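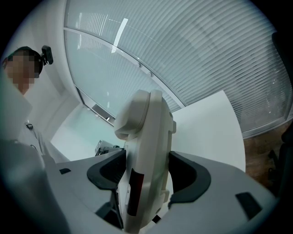 Fig. 15. White horizontal blinds on a large glass wall, slats letting in a pale light.

Setting the Blinds on a Glass Wall

This is the fun part of the Molholm guide. The brackets are up, the blinds are hanging, and now you get to play with the light! Glass walls behave differently from ordinary windows, so please read this section even if you have hung plenty of blinds at home.

Before you start

Pick a bright day if you can, and do the job around the middle of it. Wash the glass first. Once the blinds are down you will not want to reach behind them for a long time, and every smear shows when the sun comes through narrow slats. Wear clean cotton gloves if you have them - white slats pick up fingerprints faster than you would believe.

First lowering

1. Check that both end caps are pushed fully home on the headrail.
2. Tilt the slats flat (open). Never lower a blind with the slats closed.
3. Release the lift cord from its cleat and let the blind down slowly, keeping a light pull on the cord.
4. Stop when the bottom rail hangs 27 mm above the sill.
5. Look along the bottom rail from one side. If it slopes, raise the blind all the way, even out the cords at the tassel and lower it again.
6. Turn the wand a little at a time until the slats start to tip.

Note: A new blind can hang with a slight wave in the slats for a day or two. Leave it down, with the slats flat, and it will settle.

Caution: Do not force the wand when it stops. The tilter gear is small, and a stripped one means taking down the whole headrail.

Matching one blind to the next

A long run of glass looks wonderful when all the slats sit at the same angle, and pretty untidy when they don't. Work from the blind nearest the door.

7. Set the first blind where you like it. Room side edge down gives you sky light on the ceiling. Room side edge up cuts the glare at desk height.
8. Turn the second wand until the slats line up with the first, then step back to the far wall and check.
9. Carry on along the wall. Small differences are easier to see from a chair than standing, so sit down for the last look.
10. Mark each wand with a dot of pencil facing the room. It makes resetting after cleaning so much quicker.

Where the glazing is divided by a frame bar, make sure the slats clear the bar and any fittings on it through the full tilt. If they touch, add the spacer blocks from the bracket kit (see Brackets).

Caution: Tie up all cords on the cleat at least 70 inches above the floor. Small children must not be able to reach them.

Cleaning

Close the slats, dust from the top down with a dry lambswool duster, then close them the other way and do it again. For sticky marks use a damp cloth and a drop of dish soap. No glass spray, please - it dulls the finish.

Spare wands, cleats and end caps are listed under Parts. Questions go to Ketsara Panyasiri at the Tirnwood workshop.

Section revised 6 Dec 2004, H. Cai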